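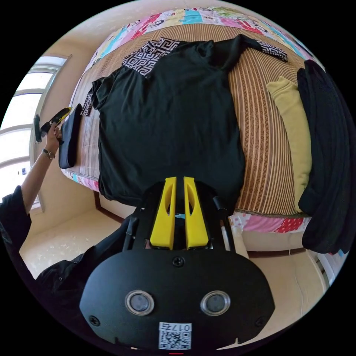
Solène Kerbrat
Maîtresse de conférences en anthropologie du textile, Université de Ceturham

4. Le lit comme surface de travail

Nous avons longtemps cherché, avec toute la bonne volonté du monde, où se pliait le linge dans les logements de Taltside. Les réponses nous ramenaient presque toujours au lit, et nous avons fini par lui consacrer cette section. Sur les 108 foyers de l'enquête Erusance, 34 seulement réservent une table à cet usage. Le vêtement noir de la figure 1 (en tête de section), aux poignets ornés d'une grecque noire et blanche, est étalé à plat sur une natte à fines rayures — disposition que nos interlocuteurs appellent joliment « mettre à l'aise ».

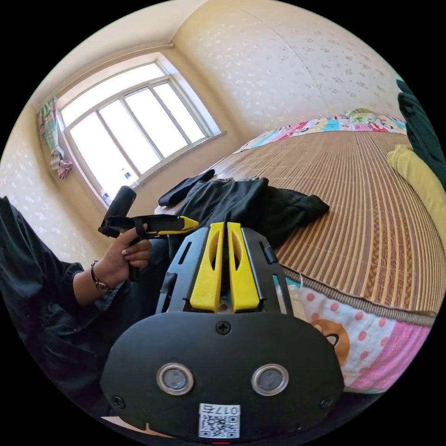
4.1. Natte, drap ou couvre-lit

Le choix du support mérite qu'on s'y attarde un peu. La natte tressée, fraîche et ferme, a la préférence des aînés ; les plus jeunes plient volontiers sur le couvre-lit, quitte à recommencer les manches. Dans le quartier Garrido, on nous a raconté avec beaucoup de tendresse l'histoire de courtepointes en patchwork transmises avec leur manière de plier, comme on transmet une recette.
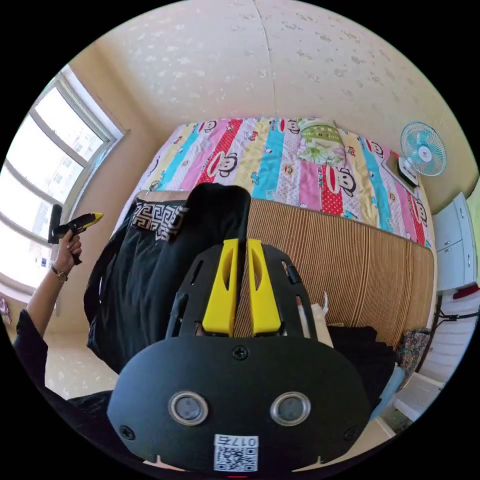

4.2. Durée et moment du pliage

Les carnets remplis en novembre, qui comptent plus de 250 entrées, situent le pliage en fin d'après-midi, par séances de 20 minutes en moyenne. Les chemises passent d'abord, les chaussettes attendent. Nous reviendrons sur ces dernières dans la section 5, à propos du linge que l'on remet au lendemain.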